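Tool Lending and Repair Project, Temcombe
Progress report to the Onau Fund
Second reporting period, ending August

Summary

The grant is for a lending stock of basic hand tools for Temcombe and Fukura, with a sorting and storage system simple enough that anyone on a shift can run it. At the end of this period the sorting is finished at Temcombe and partly finished at Fukura. Lending has started at Temcombe only. Spending is within budget except on storage, where we are over by $300. We are not asking for more money. We are asking to move that amount from the printing line, as set out under Budget.

Work done this period

Most of the time went into donated tools. They came in coffee cans, paint buckets and old kitchen drawers, and a good part of them could not be lent as they were. Screwdrivers with chipped or rounded tips were set aside. Pliers with stiff joints were cleaned and oiled, and the ones that stayed stiff were taken out of stock. Ratchets were checked in both directions under a light load. We turned away power tools, as agreed in the first report.

We then settled how tools of different kinds should be kept. The first plan was a wall board with painted outlines. We gave that up after looking at how the Fukura room is used in the evenings, when everything has to be cleared away behind a locked door. The present system is this:

Screwdrivers go in a shallow plastic tray with a rim, all handles facing the same way. A missing one leaves a gap that is easy to see, and the tray can be carried with one hand.

Ratchets and their sockets go in a closed carrying case. Sockets are the first thing to get lost, and the case goes out as one loan even if the borrower wants only the wrench.

Pliers are kept loose and hung by the grip when the room allows it. Bright handles are preferred when we buy. Dark ones have been left behind on jobs more than once.

Before a set goes back on the shelf it is laid out on a table and compared with the card. The screwdrivers stay in their tray for this, and the ratchet and pliers are put down beside it.
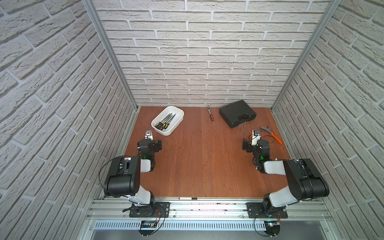

One borrower at Temcombe asked why the ratchet could not be lent separately, saying that carrying the whole case across town for a single loose bolt on a bike rack was more trouble than the bolt. The same point has come up at the desk several times. For now we are keeping the rule, but we will try a small extra ratchet with one common socket attached, signed out on its own card. If the socket keeps coming back we will make this permanent.

Check-in and check-out

Each loan has a paper card and a line in the ledger. The card lists the tools in plain words, for example "pliers, orange handles," with no part numbers. The earlier cards used the supplier's catalog names and people at the desk could not match them to what was in their hands. The new cards take longer to write and are much quicker to use.

We printed 500 cards. Temcombe has used up a fair share of them, and the rest should last through the next period if Fukura opens on schedule. Cards get greasy and are replaced when the writing can't be read. We looked at laminating and decided against it, as the notes on condition have to be written on the card itself.

Returns are checked at the table before the borrower leaves. This was the hardest habit to build. In the first weeks tools were dropped in a bin by the door and checked later, and by then it was not possible to ask about a bent tip or a missing piece. The bin has been removed.

The tables

The grant allowed for 2 sorting tables. A plain wooden top has worked well. It scratches, but tools do not slide on it the way they did on the metal counter we used before, and small parts are easy to see against it. We had planned to cover the wood with rubber matting and have dropped that.

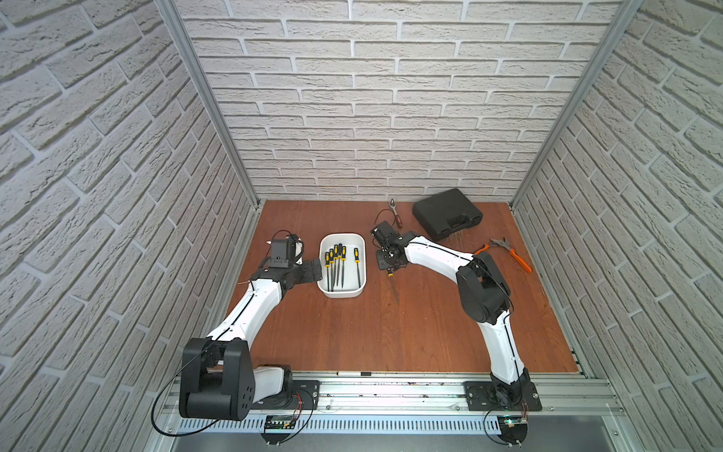
Hand tools laid out on the wooden tabletop.

Problems

The Fukura room was not available for the first part of the period. The lock on the storage closet had to be replaced and the landlord took some time to agree. The closet is now usable, but the shelves are narrower than we were told, so the trays have to go in lengthwise. It works, though the labels had to be moved to the short end.

The order from Luo came with the wrong size of carrying case. We sent the cases back and bought replacements locally at a higher price. Luo has credited us for the cases but not for the return shipping — we have written to them and will report the result.

A few loans are overdue. We send one reminder and then telephone. We have not charged anyone and would like to keep it that way for the length of the grant.

Budget

Storage is over by $300, all of it from the replacement cases and the return shipping. Printing is under by more than that, since the cards were done in one run. We request approval to move $300 from printing to storage. Hand tools, oil and cleaning supplies are as planned. If the shipping is refunded, it will go back to printing.

Next period

Finish sorting at Fukura and open lending there. Try the single ratchet loan at Temcombe. Write the instructions for the desk on one sheet, to be taped inside the closet door at both places. Replace the worst of the donated screwdrivers, starting with the small sizes, where there are gaps in most of the trays.

We would welcome the Fund's answer on the budget transfer before the Fukura opening, as the remaining cases have to be ordered first.

Contact the project office | © Temcombe Tool Lending and Repair Project | Back to top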